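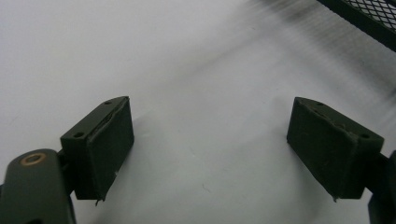 Right, slide four. I'll keep this bit short as Niamh has the longer slot on county boundaries.

So this is the Elcombe estate survey – 29 sheets, pen and wash, and my favourite is sheet 12. Ask who has walked the mill lane! The surveyor puts the bridge on the wrong side of the ford, and every later copy does the same. (Pause, let them find it.)

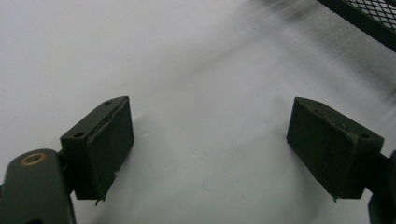 Open jaws over a pale surface, with the covering worn along the upper edge of both.

Then the field numbers. They run to 361 and stop, though the index carries on – Simin thinks there's a lost sheet. I'm not so sure. Take questions here, then hand over to Niamh.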